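Andham House Newsletter
March 20, 2022

The Great Linen Reckoning, and other matters of the upstairs

Those of you who stayed away from the top floor this month will want to know that the beds have been stripped, the blankets aired, and the linen cupboard emptied onto the landing, where it remained for nine days while we argued over what counts as a double. We have 27 fitted sheets. We have rather fewer beds. How a house acquires sheets at this rate is a question for another issue, but the short answer seems to be that every departing member leaves one behind as a gesture of goodwill and takes a good towel in exchange.

The sorting is finished. Flannelette and anything fleecy goes on the lower shelves, cottons in the middle, and the top shelf is reserved for the satin set from the Dewulf jumble sale, on which no sleeper has yet managed to stay put until morning. Doubles are tied with string. Singles are not. If you find a single tied with string, you have found a double that somebody was too optimistic about in the wash.

Which brings us to clothes on beds. The attic rooms have no wardrobes to speak of, the ceiling sees to that, and so the bed has become the wardrobe, the chair, the ironing board and the place where a top goes when it is too worn for the drawer and too clean for the basket. We all have such a top. By bedtime it has moved to the floor, and in the morning it goes back to the bed, and in this way a garment can travel for weeks without once being hung up. A blue one was enjoying the run of a cream fitted sheet when the upstairs pages of this newsletter were being put together. 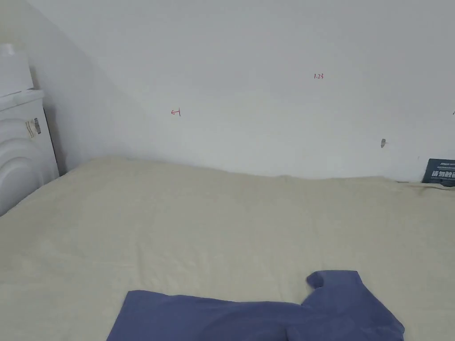

One reader has written in to say that folding is a fad, that a shirt laid flat on a made bed comes to no harm, and that the hooks we put up on the landing last June leave a little pointed shoulder in everything, like a bat. The same reader would like it noted that a fitted sheet cannot be folded by one person, whatever the leaflet from the Sullis laundrette says, and that anyone who claims to do it should be asked to do it in front of witnesses.

The point about the hooks is fair. We bought the cheap ones. Wider pegs are on order from Prullden Hardware and will go up when they arrive, which on past form will be in time for the hot weather, when none of us wears anything with shoulders.

On the fitted sheets we are less inclined to give way. Tuck one corner into the next, right sides together, then do the same with the other pair, lay the whole thing on the bed and fold in the elastic until it looks like a rectangle or you lose interest. A loose parcel is perfectly acceptable. A ball is not, and we found a good many balls.

A few housekeeping notes while we have you. The dryer takes one double at a time, and if you put in two they will come out as a single damp sausage with a dry skin. Pillowcases are still short, so please check inside your doona covers, where they go to hide. The spare flannelette is up for grabs at 50 cents a sheet, money in the jar by the kettle, and no, you can't pay in towels.

Colour-coded labels for the shelves were proposed and have been put off until the pens turn up.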